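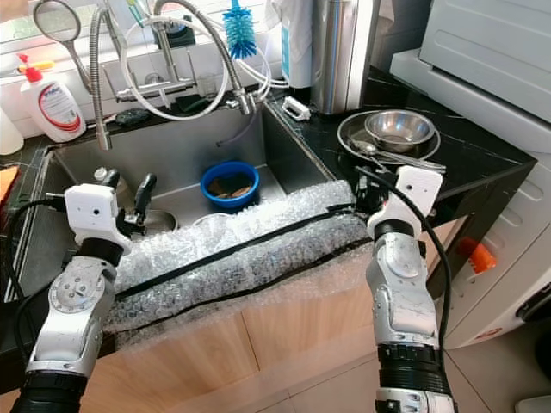

Figure 2. Sink station at the Urneo open day, seen from the robot's head camera. Bubble wrap covers the front edge of the sink.

6. Open day demonstration

The system was shown to visitors in September at the Urneo site, in the same kitchen used for the trials in Section 5. Visitors came in small groups and stood behind the robot, with a screen beside them showing the head camera view (Figure 2). The task was clearing the sink. Both arms were used, and a blue plastic bowl was among the objects in the basin.

The Drosadus controller ran with the settings reported earlier, apart from arm speed, which we lowered for the day. Bubble wrap was fixed along the front of the sink with black tape, as an arm can knock the rim when it reaches down into the basin. The items on the counter and the back ledge were left in place. The steel sink and the chrome tap are shiny, and bright light from the window made depth readings near the tap less steady in the morning than in the afternoon.

We logged 1,221 grasp attempts over the day. These are kept apart from the main results, as visitors could ask for a run to be stopped or repeated. Staff from Maksymiv reset the sink between runs. The most common question was how the robot chooses which arm to use. In the present version the choice depends only on the distance from each gripper to the target. The Stinunach planner, described in Section 7, also takes the path of the other arm into account.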